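Residency diary, Justerdale House
2019-10-13

The reading room opened at the usual hour and the morning was given over to the Niver letters. Boxes three and four are now listed to item level. Box five has been moved to the lower shelf pending a decision on its order, as the letters appear to have been rebundled at some point by a later hand, and the dates on the wrappers do not agree with the dates inside. It was agreed in April that the original bundles would be respected wherever they could be recovered. In the case of box five, I do not believe they can be.

The count at midday stood at 340 letters described out of 542. The rate of progress has slowed since the correspondence turned from farm business to family matters. The business letters follow a pattern and may be summarized in a line. The family letters do not, and several run to six or seven pages, written first down the sheet and then across it. One of these took most of an hour. It concerns the sale of a piano, a disagreement over who had paid for its repair, and a request for the return of a cake tin. The cake tin is mentioned again in three later letters and does not seem to have been sent back.

The matter of spelling was raised once more. The writer signs as Niver until the death of her husband and as Nivver for several years afterward – then returns to the first form without comment. The current guidance is to enter the name as written in each letter and to place the standard form in the heading. I have followed this, although it makes the index longer than it needs to be. A note has been placed at the front of the draft list.

The afternoon was spent on the Iyengar bequest, which came to the house with the understanding that it would be kept as one collection. It consists mainly of household account books. The binding on the second volume is weak at the spine, and the volume will be issued on a cushion until it has been seen by the conservator. The entries are in a clear, even hand and the sums are correct on every page checked so far. Ten pages have been cut out toward the back. The stubs carry traces of ink, and a description of them has been added to the file.

A short walk was taken before supper, as far as the lower gate and back. The lane was muddy. The lights were already on in the Prolard cottages, and the beech by the wall has lost most of its leaves since last week.

In the evening I read over the draft introduction to the list. It is too long by a page. The paragraph on the history of the family repeats what is given in the printed guide and may be removed without loss. The paragraph on handwriting should stay. The draft was left on the shared table for comment, with a request that remarks be made in pencil.

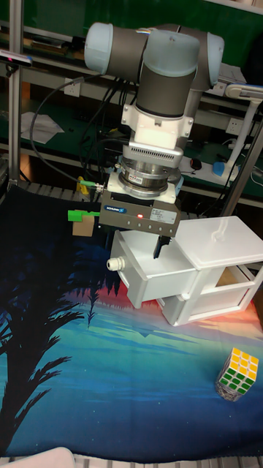

Siwan Rosser has written in the margin that the family paragraph should be kept after all, shortened to four lines, as readers who ask for the letters seldom ask for the printed guide, and that the two spellings of Niver ought to be explained on the first page.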